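Stilton Street Supper Club, minutes from the October get-together

Okay, my turn to write these up, so forgive the spelling! We met at Lumturie's place a bit after 7:00 and there were 14 of us, which meant two people on the piano bench. Wumpini couldn't make it but sent a pan of plantains with Kekeli (thank you, they were gone before we got to item one).

Last month's minutes were fine except I had Isabelle down as bringing the chairs back. That was Theophilus. Sorry, Isabelle.

Money first. We have $1,865 in the account and the cookbook printer, Dritard, wants $3,000 for the hardcover. Kekeli said go spiral bound, it lies flat anyway, and I'm with her. Theophilus really wants the hardcover (he has wanted it since spring, we all know). We voted and spiral won, with 2 against.

Recipes are still coming in. Lumturie has the soups typed up. The desserts are a mess because we've got three versions of the same lemon bars and everybody says theirs is the one from Aidoo's bakery. Isabelle is going to bake all three for next time and we'll pick. I volunteered to eat the leftovers, ha.

Holiday supper: the Jistura hall is free if we're out by ten. Kekeli will call them about the deposit. Please tell her if you need a ride.

We wrapped up around 9:15 and I still have somebody's blue casserole lid, so come get it.

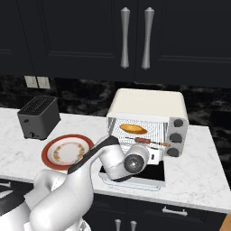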